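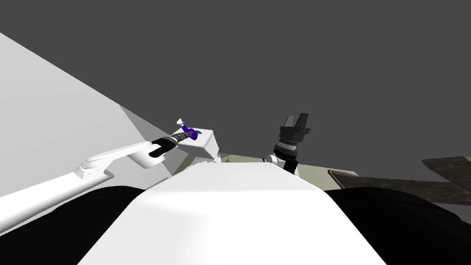
1/ Retour sur le nettoyage de la rivière à Nunham, ce matin de septembre. Rendez-vous à 8 h 30 sur le parking du vieux moulin. Ciel gris, niveau bas, courant faible. Je note tout ici pour ceux qui n'ont pas pu venir.

2/ Nous étions 68, dont 13 dans l'eau en combinaison. Les autres se sont réparti les deux berges, de la passerelle jusqu'au déversoir. C'est plus que l'an dernier, où la pluie avait découragé du monde.

3/ Bilan de la pesée : 316 kg. On pèse tout sauf les branches, qui restent sur place. Les pneus sont pesés à part, une fois vidés de leur vase. Ça prend du temps, mais sinon les chiffres d'une année sur l'autre ne veulent rien dire.

4/ Le plus lourd : une plaque de fonte coincée sous la deuxième pile du pont. Il a fallu une corde et six personnes. Le plus fréquent : les bouteilles en plastique, 183 au comptage. Viennent ensuite les canettes, puis le fil de pêche.

5/ Le fil de pêche, justement. Il y en a surtout au coude de la rivière, là où les saules descendent jusqu'à l'eau. On en a retiré une pelote entière avec deux hameçons encore dedans. Si vous pêchez à cet endroit, ramenez vos chutes chez vous.

6/ Tuulikki Hakala a coordonné l'équipe dans l'eau. Consigne de sa part : on ne touche pas aux herbiers en aval du gué, même si on voit quelque chose briller dedans. Deux sacs plastiques y sont donc restés. On reviendra les chercher en hiver, quand la végétation aura baissé.

7/ Les bacs de tri étaient prêtés par Burkero, qui les reprend demain matin. Le métal part chez Arruda. Pour les pneus, on attend toujours une réponse de la déchetterie. En attendant, ils sont bâchés derrière le hangar à canoës. Merci de ne pas en rajouter.

8/ Un point moins bon : la rive gauche, côté zone d'activités. On y retrouve les mêmes films d'emballage que l'an passé, au même endroit, sous la grille d'évacuation. Un courrier avait été envoyé à la mairie au printemps. Je le renvoie cette semaine avec les photos et le relevé.

9/ Question reçue plusieurs fois : oui, les enfants peuvent participer, sur la berge uniquement, avec un adulte et des gants. Il nous manque des gants en petite taille. Si vous en avez qui dorment dans un garage, je prends.

10/ Prochaine sortie : l'étang de Gedunent, en octobre, date à fixer. Pas de plongée cette fois, le fond est trop envasé. Prévoir des bottes hautes et un râteau. Inscriptions en message privé, comme d'habitude.

11/ Objets trouvés : une paire de lunettes de vue dans un étui bleu, et un thermos resté sur le muret du moulin. Ils sont chez moi.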